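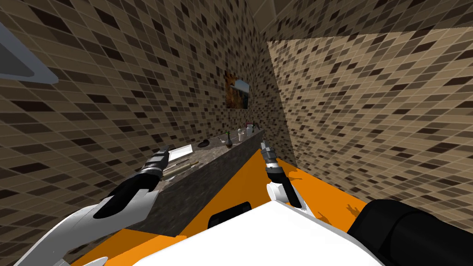
Sealing grout on mosaic tile: every year or leave it?

grout_lines42
We have small mosaic tile on the walls and floor of a narrow bathroom. Light grout, brown and beige tile. The installer from Radell said to seal the grout every October. My neighbor says that's a waste of money. Who is right?

tubside
Your neighbor. If the grout is epoxy you never seal it. Find out what you have first.

grout_lines42
It's cement grout. I found the bag in the garage.

Skisoscombe_Dan
Then seal it. With tile that small you have a lot more grout than with big tile, so stains show up fast. I do the floor once a year and the walls every third year.

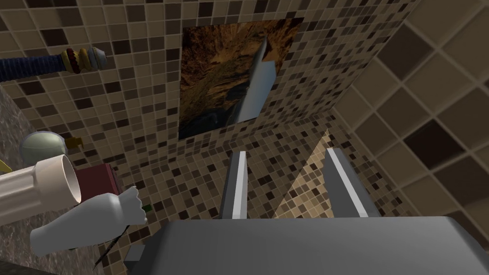 I also do the corners by hand with a small brush, and I wipe the extra off the tile before it dries. It leaves a haze if you don't.

tubside
I disagree about the walls. Mine have gone 84 months with no sealer and they look fine. Put a few drops of water on the grout. If they bead up, leave it alone.

Skisoscombe_Dan
Depends how hard your water is. Mine is bad.

grout_lines42
Tried the drops. They soaked in on the floor and beaded on the walls. I'll do the floor Monday and skip the walls for now. A bottle was $42 at Tkachuk.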